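Section 4. Clearing and washing up station: setting out and daily use

Herkbridge shared kitchen, Rewi table. Wording by Saskia Tamihana, checked over by Ga-eun Jeon. Replaces the old sheet from May, bin that one please.

Read 4.1 before you touch anything. The rest can be read as you go.

4.1 What goes on the table

From left to right, when you stand at the front of the table:

Clear container, open top. Wrappers and scrunched paper.
Dark board or black tray. Scrapings, rice, broken bits of food.
Red tray. Dirty dishes in, also the sorting spot.
Grey dish rack. Washed things only.

Keep this order. People reach for things without looking and if the rack and the red tray swap places you get dirty bowls in with clean ones. Happened at Drirstead all through one lunch.

Note: the table top is wood. Don't stand water on it. Cloth to hand at all times, folded, on the shelf under the sink and not on the table.

4.2 Loading the red tray

1. Wipe the tray. Both sides.
2. Put it down flat with the long side facing you. Check it doesn't rock.
3. Big bowls first. Same size and colour together, one tucked close against the other.
4. Smaller bowls next, then cups.
5. Spoons last, laid flat on the tray. Not inside a bowl, they tip out when you lift it.

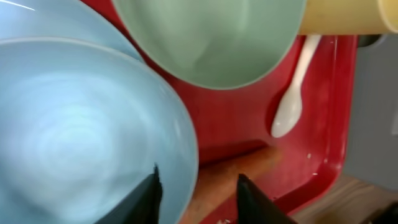 Fig. 4a. Blue bowls, green bowl, yellow cup and spoon with the red tray.

6. Don't go higher than the stack you can lift with one hand. If in doubt make two trips.

Caution: plastic dishes only on this station. Glass and china go to the Pralto sink, other side of the room.

Note: glossy trays mark easily. Light scuffs are fine, carry on using it. A crack or a sharp edge means it goes in the repairs box, with a note saying which table it came from.

4.3 Setting up the rack

Do this before the first wash, not during.

1. Lift the rack out of the cupboard by the outer frame. Never by the wires or prongs.
2. Shake out any crumbs over the bin.
3. Stand it at the right-hand end of the table. A slight angle is OK if it gives you more elbow room, as long as all of it is on the table.
4. Press down on each corner in turn. If it moves, turn it round and try again.
5. Run a finger along the prongs. Anything bent, tell whoever is on shift and dont try to bend it back yourself.
6. Leave a hand's width between the rack and the red tray.

Filling it: bowls lean against the prongs, open side facing down and away from you. Cups go upside down at the far end. Start at the back, work forwards, otherwise you're dripping over things that have already dried.

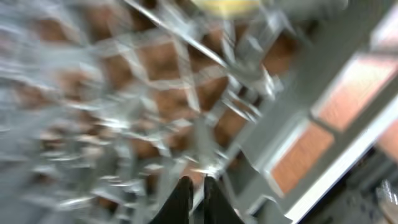
Small spoons slip through the gaps so stand them in a cup, handles down. If a spoon does go through, lift the whole rack off and get it. Don't fish for it with a knife.

The rack is full when bowls begin to touch. Seventeen pieces is our limit, counting spoons. Past that nothing dries and you end up doing the whole lot with a tea towel, which is what we're trying to get away from.

Caution: no hot pans on the rack. It's plastic in the frame and it will sag.

4.4 Scraping and sorting leftovers

Messiest part of the job. Go slowly, a rushed scrape makes twice the wiping.

1. Bring the dark board or tray close to the clear container, just in front of it. No gap if you can manage.
2. Empty the red tray of dishes before you scrape. Stack them by the sink.
3. Wrappers and used paper go in the clear container. Push them to one side so there's space for more.
4. Rice and loose bits: scrape towards the middle of the board. Use the flat edge of the scraper, short strokes.
5. Whole pieces of veg, a carrot say, stay on the red tray until last. Pick them up by hand and decide: compost or stock pot. Stock pot only if it hasn't been on a plate.
6. Now the grains left on the red tray. Tilt it over the board and tap the underside.

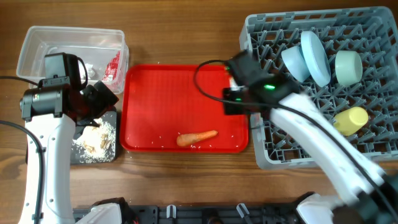 Rice gets everywhere, so do the table as well. Look along the top and bottom rims of the tray and round the edge of the board. Dry cloth first to gather the grains, damp cloth second. The other way round and they turn to paste in the wood grain.

7. Tip the board into the food caddy. Hold it over the caddy for a moment and give it one knock.
8. Empty the container into the general waste. Don't put food in it, ever, it's a pain to get the smell out.

Note: cooked rice that has sat out goes in the caddy, no exceptions. Please don't save it for anybody's lunch.

4.5 If something's not right

Tray slides about: it's wet underneath. Dry the tray, then the table.

Rice sticks to the board: leave it to soak in the sink for 7 minutes, then scrape again. Don't use the wire pad, it ruins the surface.

Container won't sit flat: there's a crumb under it. There's always a crumb under it.

Dishes still wet after drying: too many in the rack, or bowls the wrong way up. See 4.3.

Orange stains on the tray: carrot. Comes off with a bit of cooking oil on a cloth, then washing up liquid, then rinse.

Final look before you move on to washing:

- wrappers in the clear container, no food
- scrapings kept together on the dark tray
- large veg dealt with, or left on the red tray for the next person if they're standing right there
- rack in its place and nothing dirty in it
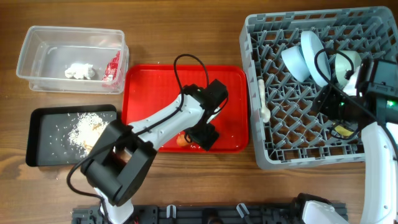 4.6 Closing down

1. Wash the red tray, the board and the clear container in that order. Hot water, ordinary liquid.
2. Rack gets a rinse every evening and a proper scrub once a week.
3. Dry everything. Towels in the blue bin after, not over the chairs.
4. Wipe the table along the grain, left to right, then underneath the front edge where hands go.
5. Container, board and tray nest together on the bottom shelf. Rack on top, prongs up.
6. Sign the sheet by the door. Station should be clear by 6 so the evening group can have the table.

Spare trays and cloths are in cupboard 17, key with Ga-eun. Put the key back on teh hook.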